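Rullerwood Bench Desk by Clesero

The Rullerwood is a long shared desk for open offices and workrooms. It ships flat in two cartons and goes together with the hex key in the box.

Top: white, wipe-clean, rounded front edge
Width: 100 inches
Weight: 53 lb per carton
Warranty: 7 years

The legs come in gray or black – please pick one at checkout. Cable trays are sold separately and fit under either long side. Two desks can be joined end to end with the Arroyo link plate.

Clean with a damp cloth and mild soap. Do not use bleach or scouring pads.

White tabletops in use

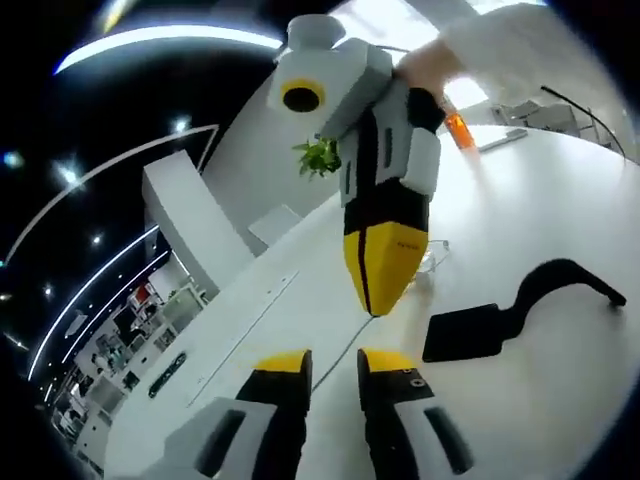
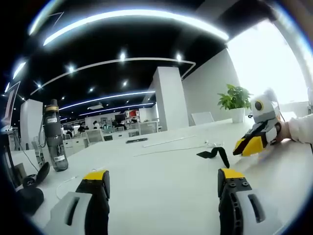

Delivery and returns

In-stock desks leave our warehouse within 7 working days. Unopened cartons can be returned free of charge. For large orders, write to Janelle Soriano in the sales office.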